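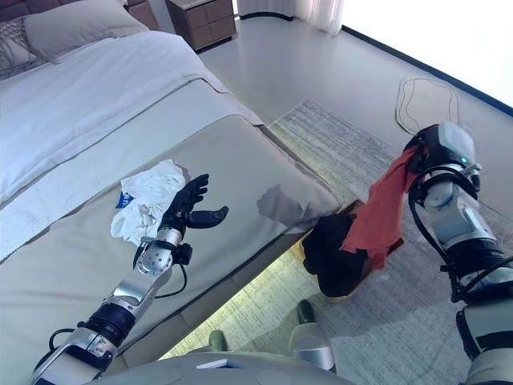

Slide 1. Bedroom laundry task: left hand open over a white cloth on the bed runner, red-orange cloth held in the right gripper, basket on the rug.

Speaker notes: Working rules for household handling robots
Alov Institute, practice and standards session, 11th August

Opening (keep to two minutes)

Good morning. The subject of this talk is the code of practice for robots that handle cloth in furnished rooms. The code was adopted in February and applies to all work carried out under the Alov program, including work at the Collari and Solís sites. It has 14 rules. I will speak to the ones that generate the most questions from site leads. The full text is in the handout.

Leave slide 1 up through the first two sections.

Rule 2: Both arms are in scope

An arm that is holding an item is a working arm, even when the operator's attention is on the other one. The slide is a fair case. The red-orange cloth hangs in folds toward the floor while the left hand is over the bed. Under Rule 2, the operator must know where the lower end of any hanging item is before the base or the other arm moves. Long items are to be lifted clear of the feet or set down first.

Sites have asked whether a second person may watch the hanging item. The answer is yes, provided that person can stop the robot and has been named in the session log.

Rule 4: Soft surfaces

Beds, sofas and cushions give way under load. A hand that comes down on a duvet may not meet resistance until it is well below the visible surface. The code requires a slow approach over the last part of the descent and sets the contact limit in the site's own risk assessment. Please do not carry over the limit used for tabletops. Jastlow made that substitution during its trial period and had to repeat the assessment.

Fingers should be open before the descent begins. Opening the hand in contact with fabric tends to catch hems and labels. (Point to the blue label at the edge of the white cloth. Small labels of this kind are covered in Annex B.)

Rule 5: Cables

External cables on the arms must be checked at the start of each session and again after any change of end effector. The check covers three things: free movement through the full range of each joint, secure fixing at the wrist, and clearance from furniture edges. A cable that loops away from the arm is permitted if the loop has been included in the clearance figure. It usually has not been. Of the 191 session logs reviewed this year, incomplete clearance figures were the most common finding.

Rule 7: Floor coverings

Pause here. This rule was rewritten twice during consultation and the wording still causes difficulty.

A rug is permitted in the working area. It must lie flat, and its edges must be marked on the site plan. The operator must record whether the robot stands on the rug, off it, or across the edge. Standing across the edge is not permitted while either arm is loaded. Baskets and other open containers may stand on the rug but must be placed outside the stepping area for the session.

If asked about fixing rugs to the floor – the code recommends it but does not require it. Solís has asked for this to become a requirement, and the request is on the agenda for the next revision.

Rule 9: Light

Windows are the main concern. Strong light in one part of a room can hide detail near the wall, and the arm's own shadow can fall on the item being handled. On the slide, the shadow of the hand lies on the runner. Operators should check for shadow on the target before each new item and adjust curtains or lamps between tasks, never during one.

Rule 11: Stopping and handing over

The robot must be brought to a stop with nothing held before any person enters the working area. An item in the gripper is to be released onto a surface or into a container, by the robot, under operator control. Taking cloth from a closed gripper by hand is a reportable event.

Indicator lights do not replace the verbal call. The operator says "stopped," the second person repeats it, and only then may the area be entered.

Records

Each session produces one log. Logs are kept at the site for 200 days and then sent to the Alov office. Collari now submits its logs electronically, and other sites may request the same form.

Questions

Allow ten minutes. Refer questions on insurance to the program office. Comments on Rule 7 should be sent in writing, with the rule number and the site name in the first line.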